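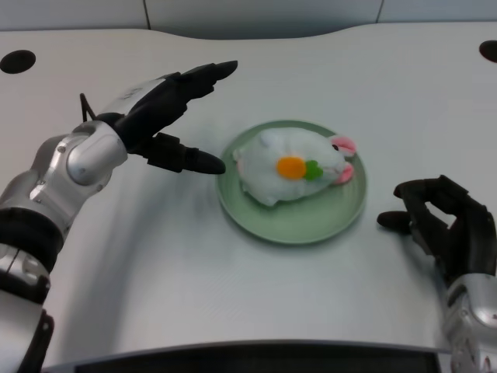

Monday, a.m.

Picked up the glaze tests where I left them. Kiln was down to handling temperature by the time I got in, so unloaded both shelves before anyone else needed the bench.

Batch is the Darura base with copper carbonate and a little rutile, tiles 11 through 13, plus the two repeats Wakana asked for. Same clay body as last time, bisque from the February lot.

Tile 11: smooth, no pinholes. Color is grayer than I want. Broke nicely over the ridge.
Tile 12: closer. Slight crawl on the lower left where I think I had a thumb on it before dipping. Not counting that against the recipe.
Tile 13: ran. Stuck to the cookie, had to grind it off. Too much frit, as Saoirse said it would be. Keeping the tile anyway for the board.

Repeats look like their originals except the second one is glossier. Checked the cone pack on that shelf and it was bent further than the one on the bottom. Top of the kiln is running hot again. Poul thought he had fixed this when he swapped the element in March but he only did the lower one. Asked him to look at the thermocouple too. The tip looks eaten away and it has been sitting at a funny angle.

Specific gravity on the big bucket read low. Somebody rinsed a whisk into it, I would guess. Decanted some water off the top and left it to settle. Will check again before dipping anything that matters. If you top up a bucket please write it on the tape.

Fatima wants to know if the matte version can go on the Delorme order. Told her not yet. The matte tiles scratched gray with a butter knife and didn't clean up fully with the powder cleanser. Could be a surface that is too dry, could be underfired. Need a lemon test overnight as well. Slices are on the tiles by the window, covered, leave them alone.

Wedged up the reclaim after lunch. Still too soft on the inside. Put it back out on the plaster bats with the fan going. The Runovent over the kiln was rattling while I did this. Tightened the clamp on the duct and it stopped, then started again an hour later at a lower pitch. Shoaib has the long screwdriver.

Recipe change for next round: drop the frit by 2, make it up with silica, leave the copper where it is. Also try one with the rutile out altogether to see what it is doing to the gray. Sieve twice. I only did it once for this batch and there were specks in 12.

Horetti invoice came, they shorted us a bag of kaolin. Emailed. Enough in the bin for the test tiles but not for a full bucket.

Kiln wash needs redoing on the half shelf where 13 dripped. Scraped it but ran out of day.

To do: lemon tiles, bucket reading, cone packs on all three levels next firing, ask Wakana which clay she used for the second repeat. It looks pinker on the back than mine.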